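# Chapter 6: Pattern, Repeat and Drape

*From* Cloth at Home: A First Course in Household Textiles, *by Chaltu Workneh*

**Words you'll meet in this chapter:** motif, ground, repeat, half-drop, scale, colorway, directional print, drape, hand, selvage

I learned about pattern on my aunt's bed, mostly by being told to get off it. She had a spread with big red roses on it, and every morning she pulled it straight so that one rose sat dead center under the pillow. If I'd been bouncing, the rose moved. She could spot it from the doorway! I was seven or so, and I thought she had some kind of magic eye. Years later, in my first job at a cloth counter in Bimamton, I found I could do it too, and so could everybody else who worked there. Once you've looked at enough yardage you start to see where a pattern begins again, and after that you can't stop seeing it.

So this is the chapter where I try to give you the eye.

We spent Chapters 4 and 5 on fiber and on how cloth is put together, and I know some of you found the weaving diagrams a slog (my students tell me so every April, right when we get to satin). You'll be glad to hear we're putting the pick glass away for a while. We're going to look at cloth the way people in a house look at it: thrown over a couch, folded on a shelf, wrapped around somebody's shoulders, piled up on a bed waiting for a decision.

## 6.1 What you're looking at

Start with two words. The **ground** is the background of the cloth, the color everything else seems to sit on. The **motif** is the shape that sits on it - a leaf, a dot, a stripe, a duck. Most patterns can be pulled apart into those two things, and when you describe a textile to someone over the phone you should give them the ground first. "Cream, with brown leaves" tells me a lot. "It's leafy" doesn't tell me much at all.

Sometimes the ground nearly disappears. When motifs are packed tightly together, one curling into the next, your eye has no quiet place to land and the whole cloth reads as a mix of its colors. We call that an **allover** pattern. Paisleys are often done this way. From across a room a dense pink and purple paisley can look like one warm, slightly restless purple, and you only find the curls when you walk up to it.

Then there's **scale**, meaning how big the motif is. Small scale patterns are forgiving. Fold them, bunch them, sew them badly around a cushion, and they still look like themselves. Large scale patterns want room. My aunt's roses were the size of dinner plates, and if you folded that spread in quarters you got half a rose and a lot of stem.

Have a look before you go on to 6.2, and try giving yourself the ground and the motif for each cloth you find. 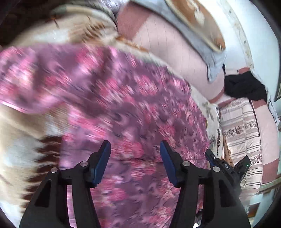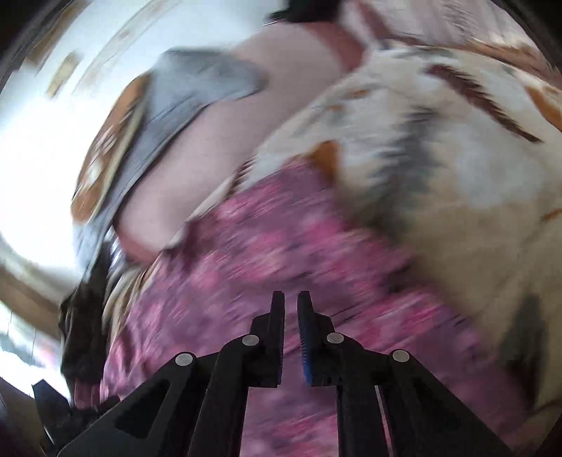
*Photographs: Natnael Workneh, Pedholm.*

Okay, let's compare notes.

In the first photograph you've got two very different blankets touching each other. The pink and purple one is about as allover as it gets: mauve, magenta and plum swirls, something like peacock feathers or paisley depending on who's looking, with little blossom-like clusters in between. I lean toward peacock. Natnael says paisley and won't budge, and since the two families of motif share a shape (a rounded end, a curling tail) I let him have it. If you wrote down "ground: can't tell," give yourself full marks, because that's a perfectly good answer for a cloth this dense.

Its neighbor is the cream and beige blanket, and you can name that ground in a second. The strong thing on it is the zigzag, chocolate brown against cream and a pale gray-blue. A zigzag band has a clear direction. It runs *along* something. Turn the blanket a quarter turn and the whole bed looks different, whereas you could spin the purple one and I'd probably never notice.

The second photograph takes us off the furniture and onto a person. The skirt is a pink floral in dark pink, light pink and white. Over it hangs a big cream-white shawl with brushy strokes in brown, rust-orange and gray. Are they feathers? Leaves? I'd write "feather or leaf" in my notes and move on. There's also a long dark brown stripe cutting across the shawl on a slant, and I want you to hold on to that stripe, as we'll need it when we get to drape.

Both pictures are full of movement, and the colors run into streaks. I like them for teaching for exactly that reason. When you can't make out the fine edges, you have to work from color, scale and direction, and those are the three things you'd have to go on anyway when you glance at a heap of laundry from the hall.

## 6.2 Finding the repeat

A **repeat** is the distance from any point in a pattern to the next place where that same point turns up. Pick something easy to recognize, a particular petal with a nick in it, say. Put your finger there. Now slide your other hand straight up the cloth until you meet the same petal with the same nick. Measure between your fingers. That's your vertical repeat. Do it again sideways and you have the horizontal one.

People go wrong here in one very predictable way. They stop at the first petal that looks *similar*. Designers are sneaky! They'll flip a flower, or tip it a little, or change what's growing next to it, so that the pattern feels looser than it is. Always check the neighbors. If the flower matches but the leaf beside it doesn't, keep sliding.

In a **straight repeat** the pattern blocks line up side by side like tiles on a bathroom wall. In a **half-drop** each column slips down by half a block before it starts again, so the motifs climb across the cloth in diagonals. Half-drops hide their seams well, and you'll find them in a great many florals.

The old pattern books at the Flandach mill are a good place to get your eye in, if you ever have the chance to visit. There are 3,581 swatches pasted in them, each with its repeat penciled beside it in inches, and I've spent whole afternoons covering up the numbers with an index card and guessing. I was dreadful at it to begin with. I still come unstuck on the 42-inch curtain prints, where the repeat is so long you run out of arm.

> **Try it: the index card game.** Take any patterned cloth in your house, a pillowcase or a dish towel will do. Guess the vertical repeat and write the guess on a card. Then measure. Do this with five cloths over a week and keep the cards, as we'll use them again in 6.5.

## 6.3 Same pattern, other colors

A **colorway** is one color version of a pattern. The drawing stays put and the colors change. I once laid the same Tefera floral on a table in four colorways for a class of beginners and asked how many patterns they saw. Most of the room said four. The pink one looked sweet and small, the navy one looked formal, and a brown and rust one struck several people as being leaves, though every line of the drawing was the same as the pink.

Color changes what we think the shape is. It also changes how big the shape looks. Put a strong contrast between ground and motif (chocolate on cream, for instance) and the motif steps forward and seems larger. Bring the two closer together and it sinks back. You can use this when you're choosing what goes next to what. Two bold patterns side by side will argue if they have the same scale and the same strength of contrast. Change one of those and they usually settle down.

I keep a blanket shelf at home sorted this way, by ground color, light to dark. My sister sorts hers by size, like a sensible person, and she can always find the one that fits the guest bed. We've agreed to stop discussing it.

## 6.4 What happens when cloth hangs

**Drape** is the way a cloth falls when it's held up by only part of itself. Lay a printed blanket flat and you see the pattern as it was drawn. Pick it up by a corner and everything changes. Folds swallow some motifs and push others forward. Straight lines bend.

Go back to the shawl and its dark brown stripe. It crosses the upper part of the cloth on a diagonal. Was it printed on a diagonal, or is it a straight stripe that was tilted when the shawl went on? From the one view I couldn't swear to either. You'd need to lay the cloth flat and find the **selvage**, the finished edge that runs down each side as it comes off the loom, and then see whether the stripe ran level with it. Get used to asking this. A stripe on a body or over the arm of a couch tells you where the line *is*, and you have to do a bit more work to learn how it was made.

The same goes for blankets on a bed. Where one folds over at its edge and meets another, the pattern breaks off and starts somewhere else, and a beginner will often write down two motifs where there's only one. Smooth it out, then write.

**Hand** is the companion word to drape, and it means how the cloth feels when you handle it: crisp, limp, springy, dry, slick. You can't get hand from a photograph, however good, so we'll leave it until you've got your swatch packets in front of you.

**Before the next section, you'll need:**

- your swatch packet, opened and numbered
- a soft tape measure
- one blanket or large scarf from home, any pattern
- a chair with a plain back
- your index cards from 6.2

Drape the blanket over the chair back now and leave it there while you read 6.5. Don't straighten it.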